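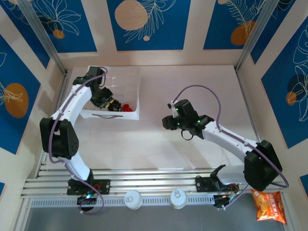
The Skandaver two-arm workcell during a bin exercise, left gripper lowered into the bin.

Equipment Review: Skandaver Two-Arm Tabletop Workcell

Prepared for the Equipment Pages of the Lono Student Robotics Club

The club received its Skandaver workcell in February and has used it since then as the main station for the manipulation project. This review covers assembly, daily use by students, the software supplied with the unit, and its suitability for other clubs and for schools that are considering a first two-arm system. The club paid the full price for the unit and had no contact with the maker beyond two support requests.

Assembly

The workcell ships in 3 crates. The rail comes in one, the arms in another, and the enclosure parts in the last. A team of four students completed the build over two afternoon meetings with an instructor present. The printed guide is clear on the mounting of the arms and much less clear on the enclosure, where two of the drawings show an earlier version of the corner posts. Skandaver sent corrected drawings on request, and they arrived the next morning.

Both arms bolt to the rail through black mounting plates. Students should tighten these bolts in the order given. One of our plates was fastened at a slight angle on the first attempt, and calibration failed until it was loosened and set again. The patterned side panels are an optional item. The club chose the blue botanical set, and members have been pleased with it. A plain gray set costs less and would serve equally well.

Student use

Student teams of three work in sessions of 30 minutes. One member operates the left arm, one operates the right, and one keeps the log. The standard tasks in the first unit are picking a small object out of a bin, placing it in a tray, and passing a part from one gripper to the other. Most teams were able to complete the bin task by their second session. The passing task took much longer, and two teams have yet to finish it to the standard set in the course plan.

The arms move smoothly at low and medium speed. At the highest setting there is a visible shake at the wrist when an arm stops, and the club has locked that setting for new members. Reach is good across the middle of the floor. It is less good in the two back corners, where the arm must extend almost fully and small corrections become difficult. Teams soon learned to keep bins and trays close to the center. 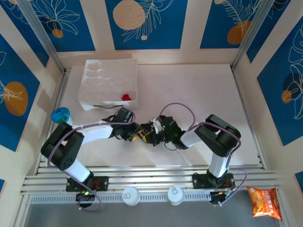
Part exchange: the two grippers meet at the center of the work surface, with the compartment tray behind.

The exchange of a part is where the Skandaver shows both its strengths and its limits. The grippers open and close evenly, and the indicator light on the housing is helpful to the student keeping the log. However, there is no force reading on the operator display. Students must judge by eye whether the second gripper has taken hold before the first one lets go. Over a full afternoon this produced 14 dropped parts among all teams. With practice the number fell, but a simple grip signal would have spared beginners a good deal of frustration.

Cables are the other concern. The purple cables loop freely along each arm, and the slack is generous – perhaps too generous. On several occasions a loop caught against the opposite arm during close work. The club now includes a cable check in the start-up list, and we recommend that other users do the same from the first day.

Software

The control program installs easily and ran on every club computer we tried. Recording and replay of motions are simple to learn. The built-in lesson pages are written for adult trainees, and our instructors replaced them with sheets from the Ronis course, which use shorter steps. Log files export as plain tables. The program takes a long time to reconnect after an emergency stop, and this remains our most frequent complaint.

Comparison

Members who attended the Jurčo regional competition had earlier experience with the single-arm kit used there. That kit is lighter, cheaper, and easier to store. It does not permit any two-handed work. For a club whose aim is the standard pick-and-place event, the single-arm kit is sufficient. For project work of the kind described here, the Skandaver is the better purchase.

Rating and recommendation

Build quality: 9 out of 10
Ease of assembly: 7 out of 10
Student use: 8 out of 10
Software: 6 out of 10

The club recommends the Skandaver workcell for groups with a permanent room and at least one instructor who can attend every session. It is not recommended for groups that must pack away their equipment after each meeting. Clubs in the region may request our start-up list and task sheets through the equipment desk.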